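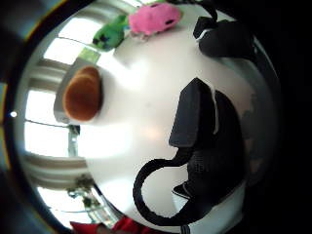
Digital Art Workshop, Tavside evening course
Notes for session 4: escape-time fractals, coloring, getting files ready to print

Recap from last time
z -> z² + c, start at z = 0, keep going until |z| > 2 or you hit the iteration limit. Points that never escape get the "inside" color. Everything else colored by how many steps it took. That's the whole picture, the rest is taste.

Iteration limit
Start at 300 for the full set. Deep zooms need a lot more, the spiral we looked at in class was 2450 and still a bit blobby in the middle. If the edges look melted, raise the limit before you touch anything else. Slow render? Lower it while you hunt for a spot, put it back for the final.

Coloring
- plain count gives bands. Fine for posters, ugly in soft gradients
- smooth coloring: n + 1 - log2(ln|z|), natural log on the inside. Use a bigger escape radius with this or you still get faint steps
- palettes: few colors, wide spacing. Most of the homework had way to many
- palette offset is free, try it before re-rendering

Julia sets
Same formula, but c is fixed and z starts at the pixel. Pick c near the edge of the Mandelbrot set for the good ones. c well outside = dust. c deep inside the main body = a dull lump.

Printing
Work out pixels first. Inches x 300 = pixels per side. So a 26 inch wide print needs 7800 across, render it at that size, don't scale up a screen grab. Anti-aliasing on, always. Screen blues go dull on paper, do a small test strip. Save as PNG or TIFF, no JPEG untill the very end.

Write down your coordinates!! Center x, center y, zoom, limit, palette. Lose these and the picture is gone for good at any other size.

Reading
Radonjić handout, p. 71 and the page after (skip the proof). Wodville gallery pages for palette ideas.

For next time
One Mandelbrot zoom, one Julia set, same palette for both. Parameter file with each. Upload to the Stilivden folder, your name in the file name please.

Session 5: orbit traps, bring a finished render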